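Purificador por osmose reversa: tanque de pressão enche pouco e a água para logo

Emton
Publicado em 11 de maio de 2021

Tenho um sistema de osmose reversa de 4 estágios embaixo da pia, com tanque pressurizado. Desde abril a torneira dá dois copos com força e depois vira um fio. Troquei o filtro de sedimentos e o de carvão, não mudou nada. O tanque continua pesado mesmo quando a água para de sair. A membrana tem dois anos. Será que é ela, ou o problema está no tanque? Moro em apartamento e a pressão da rede sempre foi boa.

Plendden

Tanque pesado e torneira fraca é falta de ar no tanque. A membrana pode esperar.

Feche o registro de entrada e o do tanque, solte a mangueira e leve o tanque para perto de um ralo. Abra o registro dele e deixe sair o que der. Depois tire a tampinha azul ou preta da lateral, onde fica uma válvula igual à de pneu de bicicleta, e meça com um calibrador de baixa pressão. 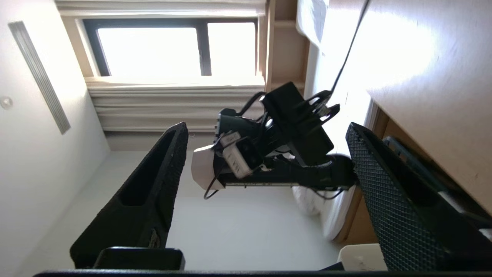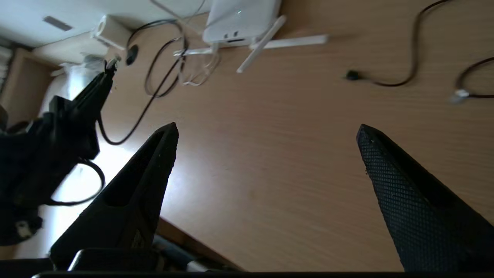
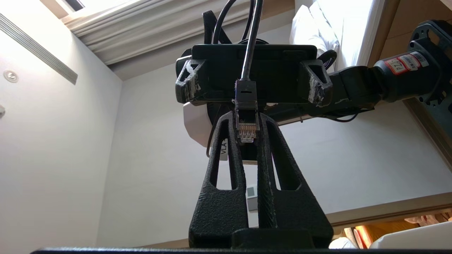 Com o tanque vazio, o manômetro deve marcar 6 psi ou um pouco acima, conforme o manual. Se marcar zero, complete com bomba manual, aos poucos – compressor de posto passa do ponto muito rápido. Enquanto enche, costuma sair mais um resto de água pelo registro. Meça de novo no fim. Se sair água pela válvula de ar, a bolsa interna furou e aí só trocando o tanque.

Na remontagem, corte a ponta da mangueira bem reta e empurre até o fundo do engate. O meu pingou dois dias por causa de um corte torto.

Bíró

Troca a membrana, dois anos já deu. A minha era de 150 galões e durou menos que isso.

Jondinstead

Concordo com a resposta da calibragem, mas faria um teste depois. Com o tanque fechado, abra a torneira e veja se o fio de água é contínuo. Se quase não pinga, aí sim olhe a membrana e o restritor de fluxo. Um medidor de TDS também ajuda: compare a água da rede com a filtrada. E descarte o primeiro tanque cheio se trocar a membrana.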